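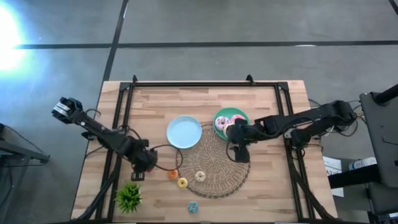
Green plate, blue plate, woven mat and plenty of doughnuts

Clondance README

Hello! I'm Mared Lewis and I look after Clondance, a collection of 3,267 pictures of doughnuts being moved about on a table. There are plates and a round woven placemat as well, and the doughnuts end up on any of them, or straight on the wood. I started it because I wanted something more cheerful to label than boxes (I had just done a lot of boxes).

What's in the folders

plates: anything where a doughnut is on a plate, or close enough to be worth arguing over
mat: the placemat, with or without company
loose: doughnuts sitting on the bare tabletop
odds: everything I couldn't decide on, 197 pictures at the moment

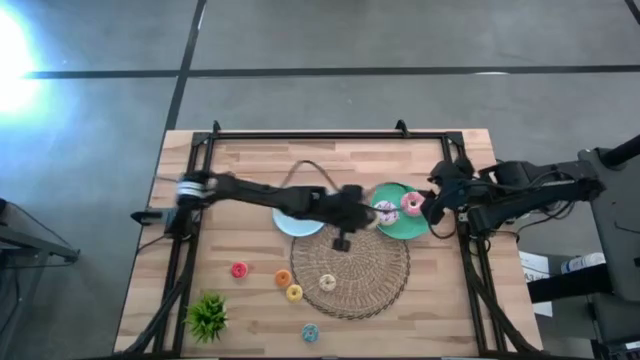

Colours were the hard part. I label by the icing and ignore the dough, so a pink top on cream sides is just "pink". Sprinkles get their own tag, which goes after the colour: pink_sprinkles, white_sprinkles and so on. Purple-pink ones drove me up the wall! I've put them under "pink" with a note in the comments column, and if you'd prefer a separate label, please split them in your own copy.

The placemat is always "mat", even where older files say "coaster" or "trivet". I've fixed most of those.
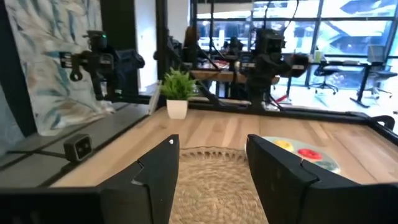
If only part of a plate shows, it still counts as a plate. Same for a doughnut that's half hidden behind something, as long as you can tell what colour it is. The plant is labelled "plant" wherever it turns up, and I haven't tried to be any cleverer than that.

Known problems

177 rows in labels.csv have the plate colour missing. Blue and teal are muddled in places too, mostly my doing on a long evening in February. Both are on my list.
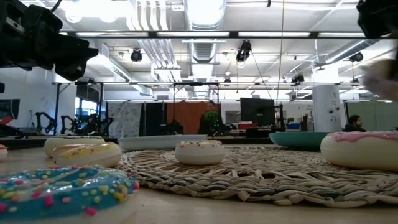
Last updated: Apr 2, 2019

Changes this time: renamed "bun" to "doughnut" throughout, added "oval plate" as its own label, and took out 5 duplicates from the loose folder. If you spot a wrong label, send me the file name and what you think it should be, and I'll sort it in the next version.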